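Stesteo's Laundry Crew Hands Off the Lifting
August 5, 2020

Dayana Rosales used to go home with her wrists taped. Six years of picking up other people's clothes, shaking them out, sorting them and packing them will do that, she says, and she laughs while she flexes her fingers to show how well they work these days.

Rosales is one of 21 people at Stesteo, the home laundry service that collects from families all over the east side of town. Since January the company has been handing part of the job to a two-armed robot its workers call Harutness. It goes where the laundry is, into ordinary homes with kids' bikes by the gate and shoes all over the tile, and it gathers up clothes wherever the family has piled them.

"A chair is the classic," Rosales said. "Everybody has a laundry chair! I have one too. We used to ask customers to bag everything first and they never did, so now we just take it as it comes."

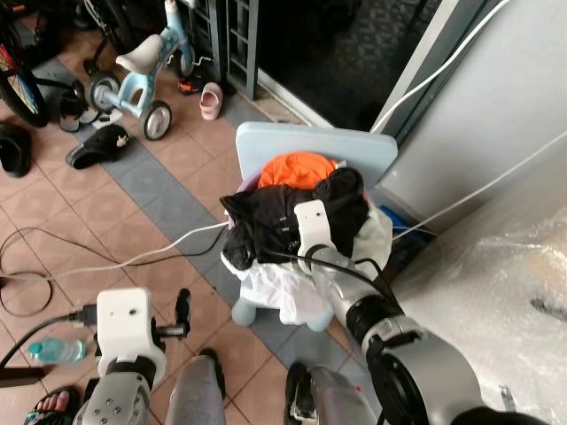
What the crew does now

The biggest change is in how the day is divided. Before, each worker did a full visit alone, from the doorstep to the last folded sock. Now they go out in pairs with the robot, one person minding the machine and the other going over stains, loose buttons and forgotten pocket items with the customer. They trade places at lunch.

Lovisa Magnusson, who runs operations, was nervous about that second role. Would people find it dull, standing by while a machine did the grabbing? The opposite happened. Crew members started keeping notes on what the grippers handled well and what gave them trouble, and by spring they had filled a binder with 62 pages of tips, sketches and complaints. Drawstrings have their own chapter. So do baby socks.

"They know fabric better than any engineer I've met," Magnusson said. "Half of the updates we've made came out of that binder, and I'd love for more companies to ask the people who have done the work by hand."

Those updates are put in by Ragnvald Nyberg, a technician who joined from the repair shop Clorkusano and now spends two mornings a week riding along on visits. He says the best ideas come in the van between stops, when everyone is still talking about the last house.

Packing is where Rosales gets really excited. Clothes that are being sent on to storage or to a relative go into a carton, and she wrote the crew's guide to doing it neatly. Dark knits are her favorite test, and a black ribbed one bunched up on bubble wrap, with its cuff flipped over on top, is the kind of thing she likes to put in front of a trainee. All those folds go nearly solid black, she explained, so you have to learn to look for the edge of the cuff and the lines of the ribbing. She teaches new crew members to spot those first, and then to watch which part the gripper goes for. Lint gets checked by a person every time, and on black it shows. 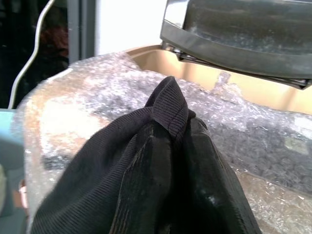

No one has been let go over the change, and Magnusson says the crew was promised that in writing before the first visit. Hours have stayed the same. Everyone who completed the 30 hours of training got a raise, and 18 people have finished so far, with the rest due to start when the fall schedule comes out.

There are still gripes. Visits take longer than they did, especially in small rooms, and the cables have to be laid out and rolled up again at each stop. Sigrun Myklebust, the longest-serving member of the crew, misses having a house to herself with the radio on. She has also become the person everyone calls when an arm needs to be set up in a tight corner, and she admits she enjoys that quite a bit.

"I was the one who said no at the first meeting," Myklebust said. "My shoulder has changed my mind. I can pick up my grandson again."

Stesteo will hold an open evening for customers and job seekers at its Ikeda Street office later this month. Rosales will be there with a carton and a stack of sweaters, and visitors can try their own hand at packing. Questions about the evening can go to Britt-Marie Dalen at the front desk, who is also taking names for the next training group.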